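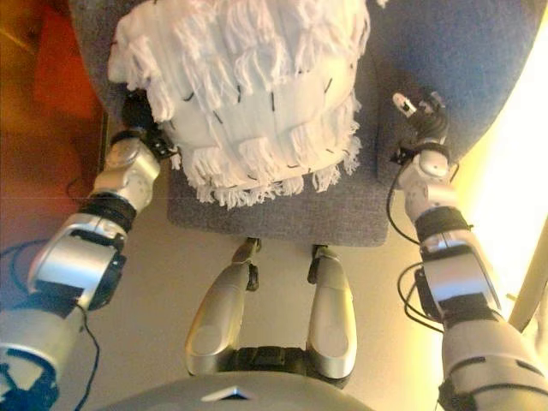
장비 예산 쓰는 법을 물어보시는 분이 계셔서 타래로 남깁니다. 휴머노이드 한 대 들이는 데 필요한 건 용기, 엑셀, 그리고 총무팀과 나눌 긴 대화입니다.

1/ 2월에 견적을 세 군데서 받았어요. Nendetti, Brovine, Shirima. 세 곳 다 첫 장에 "합리적인 가격"이라고 적혀 있고 세 곳 다 금액은 별첨. 별첨은 따로 요청해야 줍니다.

2/ Nendetti는 본체가 제일 싼데 손이 옵션이에요. 손이요. 팔까지는 기본이고 손부터 추가금. 자동차 사는데 핸들 별도인 느낌.

3/ Brovine은 손 포함. 대신 교육비가 100만 원이고 교육 장소가 그쪽 본사입니다. 왕복 차비랑 점심값은 당연히 우리 쪽 예산. 이런 건 '기타' 칸으로 들어가고, '기타' 칸은 매년 제일 먼저 터집니다.

4/ Shirima는 유지보수 계약이 연 303만 원. 왜 300이 아니고 303인지 물어봤더니 담당자도 잠깐 말이 없었음. 나머지 3만 원의 정체를 아시는 분 제보 바랍니다.

5/ 우리가 시키려는 일은 천 종류예요. 쿠션, 담요, 커버 같은 것. 딱딱한 상자만 옮기는 데모 영상 보고 결재 올리면 나중에 본인이 힘듭니다. 술 달린 물건 한번 들이밀어 보세요. 영업사원 표정이 제일 정확한 사양서입니다.
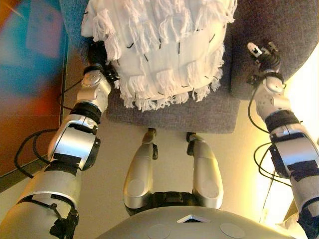

마지막 수정: 2025년 4월 14일 월요일

6/ 소모품 칸은 꼭 따로 빼세요. 케이블, 검은 테이프, 손가락 끝 부품. 저는 첫해에 테이프를 사무용품으로 올렸다가 "테이프를 이렇게 많이 쓰는 부서가 어디냐"는 전화를 받았습니다. 우리였습니다.

7/ 의자도 예산입니다. 쿠션을 올려둘 의자가 있어야 하는데 장비비로 의자를 사면 감사에 걸리고, 비품비로 사면 3,000원 단위까지 사유서를 씁니다. 결국 집에서 안 쓰는 의자를 들고 오게 되는데 이건 어느 칸에도 안 잡혀요.

8/ 본체 상한은 3,000만 원으로 잡았습니다. 근거는 작년 상한이 3,000만 원이었다는 것. 다들 이렇게 하시잖아요.

9/ 임대도 봤어요. Brandus가 월 단위로 빌려주는데 1년 넘기면 사는 것보다 비쌉니다. 근데 결재권자는 월 금액만 봐요. 그래서 비교표에 1년치, 2년치 칸을 나란히 넣고 글자를 키웠습니다. 굵게도 했고요.

10/ 납기는 견적서에 적힌 날짜에 한 계절 더하세요. 설치할 자리 콘센트 위치도 미리 보시고요. 저는 멀티탭 품의를 지금 쓰는 중입니다. 비교표 양식 필요하신 분은 댓글 주세요, 수식 깨진 셀 하나 있는데 어디인지는 저도 찾고 있어요.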